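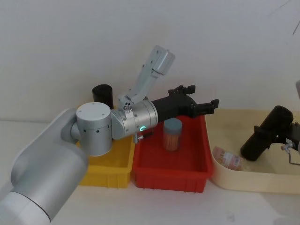 *Zweiarmplatz der Robotik-AG: Greifer über dem roten Behälter, darin das Schraubglas mit den Stäbchen.*

## Robotik-AG: Stand der Sortieraufgabe zum Jahresende

Freitag, 20. Dezember

Die AG arbeitet seit Schuljahresbeginn an der Aufgabe »Umsetzen und Ablegen« für den Trorkstead-Wettbewerb. Verlangt wird, dass Gegenstände unterschiedlicher Form aus einem Behälter entnommen und in einen zweiten gelegt werden. Beide Arme dürfen eingesetzt werden, eine Übergabe in der Luft gibt Zusatzpunkte. Die Laufzeit pro Durchgang beträgt höchstens 300 Sekunden, gewertet wird der bessere von zwei Durchgängen.

### Aufbau

Der Arbeitsplatz besteht aus zwei Armen an einem gemeinsamen Tisch vor der weißen Wand. Gelber und roter Behälter stehen Wand an Wand, rechts daneben liegt die cremefarbene Schale. Die Positionen sind im Programm als feste Koordinaten hinterlegt. Wer einen Behälter verschiebt, muss die Referenzpunkte neu anfahren und die Datei unter neuer Versionsnummer ablegen. Im November ist das zweimal unterblieben. Beide Male fuhr der linke Arm auf den Rand des roten Behälters, die Kraftabschaltung hat ausgelöst, Schäden gab es nicht.

Für die Ablaufsteuerung wird weiterhin Bondomeo in der Schulversion verwendet. Die Umstellung auf die neue Hauptversion ist bis nach dem Wettbewerb zurückgestellt.

### Greiferfinger

Die mitgelieferten Parallelbacken haben eine glatte Kontaktfläche und rutschten am Schraubglas regelmäßig ab. Die Konstruktionsgruppe hat deshalb eigene Finger gezeichnet und gedruckt. Stand ist Version 4:

- oberer Finger mit gezahnter Kante
- unterer Finger länger, an der Spitze ein kleiner Haken
- Druckzeit je Paar 115 Minuten
- Befestigung mit dem vorhandenen Lochbild, keine Nacharbeit am Flansch

Version 3 hatte zwei gleich lange Finger und konnte flache Packungen nicht vom Schalenboden aufnehmen. Mit dem verlängerten unteren Finger gelingt das, sofern die Packung mit einer Kante zum Greifer liegt. Liegt sie quer, schiebt der Finger sie vor sich her. An dieser Stelle wird noch mit einem flacheren Anfahrwinkel probiert.

### Testergebnisse

Seit den Herbstferien sind 212 Versuche protokolliert. Ausgewertet wurden bisher nur die Versuche mit dem Schraubglas. Die häufigste Fehlerursache ist eine zu tief angesetzte Greifhöhe: Der Finger setzt auf dem Deckel auf, das Glas kippt gegen die Rückwand und ist danach für den Arm nicht mehr erreichbar. Die Greifhöhe ist jetzt auf 55 mm über dem Behälterboden festgelegt und gilt für alle Programme, in denen das Glas vorkommt. Abweichende Werte bitte im Protokoll vermerken, mit Kürzel und Fingerversion.

Ein Teil der älteren Protokollzeilen enthält keine Angabe zur Fingerversion. Diese Zeilen bleiben in der Tabelle, gehen aber nicht in die Auswertung ein.

Offen ist die Übergabe zwischen den Armen. Der rechte Arm fährt die Übergabeposition zuverlässig an, die Freigabe des linken Greifers kommt jedoch zu früh. Vorgesehen ist eine Abfrage des Greiferstroms auf der nehmenden Seite, bevor die gebende Seite öffnet. Der Programmteil ist geschrieben und im Simulator gelaufen, am Arm noch nicht.

### Material

Die Firma Gemarlow hat der AG zwei Rollen Filament und einen Satz Ersatzschrauben überlassen. Die Schrauben liegen sortiert im Schrank, oberstes Fach. Bitte nur gegen Eintrag entnehmen. Das schwarze Filament ist den Greiferfingern vorbehalten, Namensschilder und Ähnliches werden aus den Restrollen gedruckt.

### Termine

In den Ferien bleibt der Raum geschlossen. Der erste AG-Nachmittag findet in der ersten vollen Schulwoche statt, zur gewohnten Zeit. Der Vorentscheid ist im Februar in der Sleiman-Halle. Die Teamliste hängt an der Raumtür aus. Wer als Operator starten möchte, braucht vorher die Unterweisung am Not-Halt und einen vollständigen Durchgang unter Aufsicht. Beides kann an den AG-Nachmittagen im Januar nachgeholt werden.

Neue Mitglieder ab Klasse 8 werden zum Halbjahr aufgenommen. Vorkenntnisse in CAD sind hilfreich, eine Voraussetzung sind sie nicht. Anmeldebögen gibt es im Sekretariat.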